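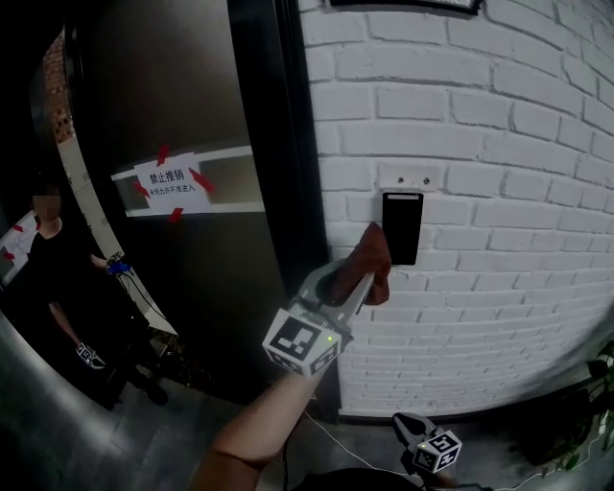 Step 4. Check the fingers on something flat

1. Look for the small green light on the marker cube. I don't start until it's on.
2. Hold the gripper in one hand and press the rubber fingertip against a flat surface. I like the card reader by the door, but any hard, smooth panel will do!
3. Keep pressing while you count to six, then let go. If the tip slides, wipe it with a dry cloth and try again.

Note: I swap tips after 100 sessions or so (Halima Oyelaran stretches hers further, and good luck to her).

Caution: keep your fingers off the marker faces. Smudges mess up the tracking, and cleaning them is a pain.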